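Skodis Grasp Planner: Gallery

Skodis is the planning and control software we write at Luketlow for picking up thin, floppy and awkward things. Most of the work since January has gone into books and magazines. They bend, they fan open, and a grasp that is fine on a box will let half the pages go.

The page is kept by Mitiku Woldemariam (planning) and Hiwot Woldegiorgis (perception). Notes are short. The longer write-ups are in the Tamiru repository with the logs.

Grasp selection

The planner scores candidate grasps along the spine and the bottom edge, then throws out any that would put the wrist too close to the shelf. It keeps 4 candidates and passes them to the controller in order. Earlier versions kept only the best one, and a single bad depth reading was enough to stop the run.
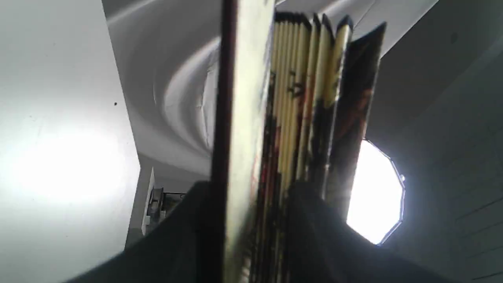

Closing force is set in two stages. The fingers close at low force until both report contact, then the controller raises the force while watching for slip. With magazines the second stage has to be slow - the pages shift against each other before the stack settles, and the slip detector used to read that as a drop. Hiwot added a filter that waits 200 milliseconds before it reports anything. False alarms are down a lot, though glossy covers still cause a few.

The wrist camera runs through the whole motion. Once something is in the fingers it blocks much of the view, so the tracker masks out the held object and uses what is left of the background to check the arm's pose. Bright ceiling lights were a problem for this. Exposure is now locked before the lift starts, and the tracker ignores saturated pixels.

Tooling

Every attempt is written to a log with joint positions, finger force, camera stream and planner version. There are 3908 attempts in the set at the moment. Sesport, our replay tool, loads any of them and runs the current planner against the old data, so a change can be checked before it goes near the arm. We replay 100 attempts on each commit and the full set before a release.

Known issues: Sesport loses sync if the force log starts late, and the planner still treats a half-open book as a solid block. Mitiku is working on the second one - the branch is called fan-model, and it builds but is slow.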